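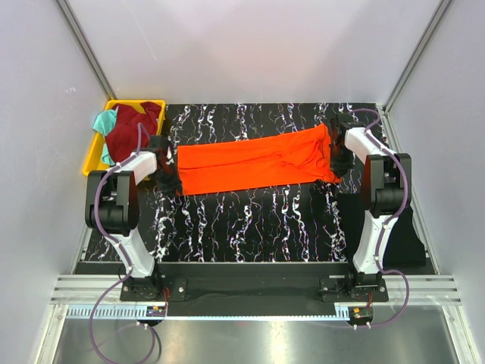

Two-arm garment handling at the Broltingate laboratory.

About Broltingate

Broltingate develops software for robots that work with soft and irregular materials. Our products cover perception, motion planning and control, together with the tools that engineers use to test and maintain them. We supply laundries, textile sorting centers and research laboratories, and we license individual modules to manufacturers of automation equipment.

The company was founded by Riet Verstraete and Gijs Boersma, who had worked together on motion control for packaging lines. Their first contract concerned the loading of towels into a folding machine. The customer's existing system performed well with flat, pressed items and stopped whenever a towel arrived twisted. The planner written for that contract became the basis of Trirow, which remains our principal product. Broltingate now employs 30 people in software development, applied research and customer support.

What We Do

Trirow is a planning and control package for two-arm systems. It selects grasp points on a piece of cloth, checks that both arms can reach them without collision, and coordinates the motion of the arms while the cloth is held between them. Lifting, stretching and laying out a garment require the two arms to share one timeline, and Trirow treats them as a single system from the first grasp to the release. Speed and tension limits are set by the customer for each class of item.

Ziltar is our perception package. It separates overlapping garments in a bin, estimates the outline of a garment on a work surface, and marks the edges and corners suitable for grasping. Each estimate carries a confidence value, and when that value falls below the customer's threshold the planner requests a second view before the arms move. Ziltar may be used with Trirow or with a planner supplied by another party.

Both packages are delivered with our recording and replay tools. Joint positions, gripper commands, camera data and planner decisions are stored against a common clock, so that an engineer can step through a failed grasp and run the same inputs against a newer software version. Our regression library currently holds 846 recorded tasks. Every release is run against the full library before it is made available to customers.

Our Laboratory

Development takes place on enclosed two-arm workcells in our own building. Garments used for testing include trousers, shirts, knitwear and household linen in a range of colors and weights. The collection stands at 124 items and is reviewed each November, when worn pieces are retired and new fabrics are added at the request of customers.

Manju Vishwakarma directs the perception group and is responsible for the garment collection. Ruben Brouwer leads planning and control. Alaric Marchetti heads the tooling group, which maintains the replay software and the interfaces to customer equipment.

Working With Customers

A project normally begins with a study of the customer's own materials. Samples are sent to our laboratory, where a set of grasps and motions is recorded and a written assessment is prepared. If the customer decides to proceed, our engineers install the software on site and remain available for 12 weeks after handover. Longer support agreements are offered separately.

Schouten, our integration partner, provides mechanical design and safety assessment for customers who require a complete installation. Software questions continue to be handled by Broltingate directly.

Visits

The laboratory receives visitors by appointment on Tuesday afternoons. Requests should be addressed to the customer support office and should state the type of material to be discussed.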